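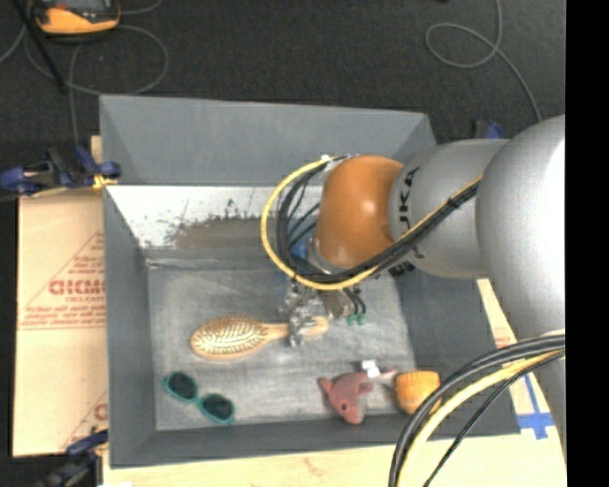 *Gripper over the hairbrush, December. Sunglasses and plush dolphin still to go.*

The bin cell is back together, so this is a long overdue set of notes on the cable dress and the bin mounting. The arm lives in the shared workshop at Grodammont. Lukian Marchuk did the electrical cabinet, and I did everything from the wrist down.

**Cables.** The first dress ran tight along the arm and pulled at the wrist whenever joint five went past its comfortable range. The current one leaves a wide loop at the orange joint and then follows the segment back on a diagonal, with the black bundle tied and the yellow cable running outside it. The loop costs clearance on the left side of the bin. I added a keep-out volume in the planner for it, which Lukian thinks is too generous. He may be right — I would still like to keep the connector.

**Bin.** The clamps were supposed to be temporary. They have stayed, as every bracket I drew made the bin harder to swap. The drawback is that the bin can creep, so the origin gets checked against a mark on the table before each run. An offset of 5 mm is enough to put a finger into a wall. The paint on the slanted panel is chipped and I have no plans to touch it up.

**Air.** The tubes to the gripper are short, with small fittings at the ends. Uliana Antoniuk lent me a Merkix regulator after mine started to drift. It holds pressure well, but the knob has no lock, so it now has a strip of tape over it.

**Software.** The grasp planner is Brolamik, our own, named after a typo. It scores candidates from a depth image and discards any whose approach path crosses a wall. The log stands at 2,081 attempts. The first 1,000 used the old dress and I no longer include them in comparisons. Long thin objects get a grasp across the handle, and the planner has a weak preference for the midpoint. For a hairbrush the midpoint is a poor choice, given where the weight sits. Shifting the target toward the head is on the list.

Plush is a separate problem. The depth data is fine, but the width estimate assumes the object does not compress. I have 13 failures tagged that way and will go through them once the width check is rewritten.

Parts list and the keep-out geometry are in the repo under `cell/dress`. The fitting sizes in the older README are wrong — use the ones in the spreadsheet.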